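I've now read the whole Pimham "walkable town center" plan, appendices included. A few doubts, in no good order. Thread.

The plan is from Mondura, the same consultants who did Hattar. You can tell because page 9 still says "Hattar's historic riverfront." Pimham has a creek. It's behind the tire shop.

The big promise is 700 new parking spaces in a garage at the edge of downtown, and then Main Street goes car-free from the bank to the old depot. People park once and walk everywhere. I'd love that! I walk everywhere now. I'd just like to see where the 700 comes from.

I looked. It comes from a table of peak demand, and the table comes from a survey, and the survey was done in June. The college is empty in June. Half the people who fill up those curb spots in the fall were out of town.

Could be the number is too low because of that. Could be it's too high, since the farmers market was running and the street was packed on market mornings. The report doesn't say which way it leans. It just prints the figure in bold.

Next: the "five-minute walk" circle on the map. It's a real circle, drawn with a compass or whatever the software version is. It goes straight across the rail line. There is one place to cross the rail line and it's down by the feed store.

I walked it from the garage site to the library, at my pace, which is not slow. It took 9 minutes, and I caught the light. Add a stroller or a bad knee and see how you do.

Also the depot. Everyone quotes the date, 1888, like it settles something. The plan wants it as a "market hall and gathering place." It has been a gathering place twice in my lifetime and both times it closed because the roof leaks and the heating bill is awful. There's no line for the roof. I checked the cost sheet three times.

A reply asked why I'm against the market hall. I'm not. I buy most of my vegetables downtown and I'd go every week if it were open in winter. I'm against a drawing of a market hall with no roof money under it.

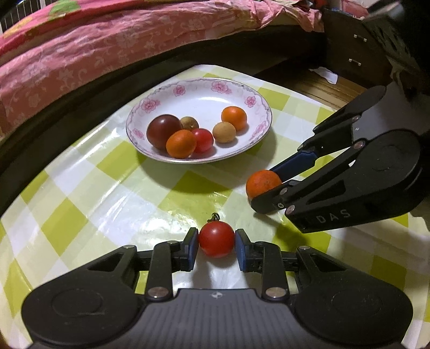 Will the car-free street be good for the small shops?

Some of them, probably: cafes and anyone with room for tables outside should do well, while the hardware store and the pharmacy, where people pull up, load and leave, have more to worry about.

The plan handles that worry with one sentence. "Retail performance typically improves following pedestrianization." Typically where? Following it by how long? The footnote goes to another Mondura report. That one's footnote goes to a slide deck I can't find anywhere.

So I went over to Hattar to see for myself. They closed their main street to cars and it's pleasant, I'll give them that. Benches, trees in planters, kids on scooters. I had a decent sandwich outside.

I also counted empty storefronts, because the report calls downtown Hattar "fully activated." There were 6 on the car-free blocks. Maybe there were more than that before. I asked in two shops and got two different answers, so I'm not going to claim the street did it. But "fully activated" is a funny way to describe paper over a window.

Somebody's going to bring up Hovora, so let me get there first. Yes, Hovora works. Hovora also has a bus that comes often enough that you don't need to know the schedule. Ours stops running before dinner. If you copy the paving and skip the bus, I don't know what you've copied.

And the bus is in the plan! Page 41, under "future opportunities." No cost, no route, no date. The decorative lighting has all three.

Things I think are good, because I'm not a crank. The wider sidewalk outside the school. The crosswalk by the post office, which we should have had years ago. Taking out the slip lane where everyone guns it. None of those needs a garage, and the public works budget could probably cover at least the crosswalk.

What bothers me is that they're bundled. The survey on the town website asks, "Do you support a safer, more walkable Pimham?" Well, sure. So does my dog. Then that yes gets counted as a yes to the garage.

I filled it out anyway. There's a comment box at the end that cuts you off after a couple of sentences – I found that out the hard way – so if you have something longer to say, mail it to the town office and keep a copy.

What I asked for, in case you want to borrow it: a parking count taken while the college is in session, walking times measured on foot, a roof estimate for the depot, and a price for evening buses next to the price for the garage.

A couple of people have said that asking for all this is just a way to stall. Maybe it can be used that way. But the count is a few people with clipboards, and the walking times I'll do myself for free. The garage is a loan we'd be paying on for a very long time.

One more from the replies: "Have you ever been in favor of anything?" The skate park. I spoke at the meeting and everything. It had a cost sheet you could follow, and it's full of kids every afternoon.

The comment period is still open as of Jun 26, 2023. The full report is on the town site under Planning, then Documents, then Archive for some reason. Start with the appendices. Table 4 is where the parking numbers are.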